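Can you really spell with sticks?

Some people say you can build every letter of the alphabet from a few plastic sticks and curves. Should you believe them? Let's check.

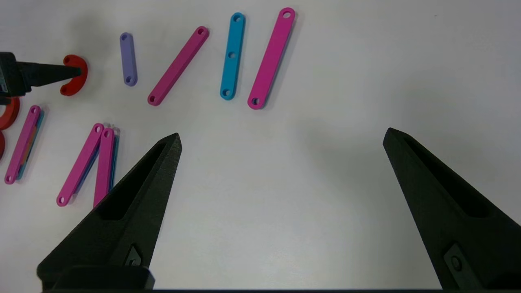 Straight pieces and a curved red one, with holes at the ends.

Straight letters are easy. An I needs one stick.
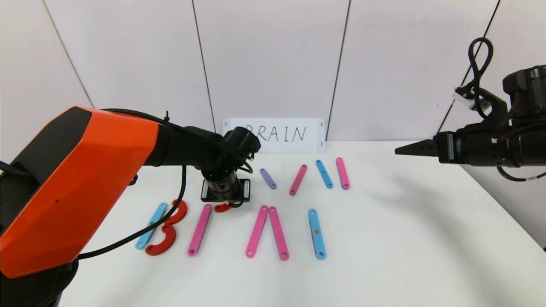
Curvy letters are harder to believe in. Is a B still a B if it's made of parts? Try one blue stick with two red curves beside it – most readers would say yes. But what about S? Try it before you agree.
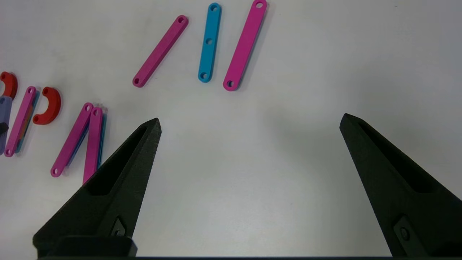
Pink and blue sticks, side by side. Is that a letter yet?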